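**Net run rate when a side is bowled out early**

**wamgate_scorer** - February 7, 2021

I score for Wamgate in a 20-over league. Last match we made 154 for 6 in our full allocation. Kokska were all out for 98 in 14.2 overs. The league sheet charges them the full 20 overs when working out our net run rate. Is that correct, or should I divide by 14.2?

**Marichka Tymoshchuk**

The sheet is correct. A side that is bowled out is charged its full quota, whatever it faced. For your match:

- Runs scored per over: 154 / 20 = 7.70
- Runs conceded per over: 98 / 20 = 4.90
- Net run rate: +2.80

When you do use part overs, convert the balls first. 14.2 means 14 overs and two balls, so the divisor is 14.333 - entering 14.2 in a spreadsheet gives a wrong figure. 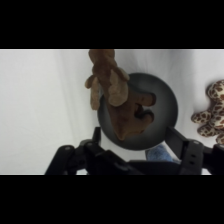
### Season totals

Do not average the match figures. Add all runs and all overs for the season, then divide once. Abandoned games are left out in most leagues, but check your own playing conditions.

**Okafor**

Same in our league. Plurkano had a row over this in April and the table got redone. Not sure about rain games, I think you use the revised target.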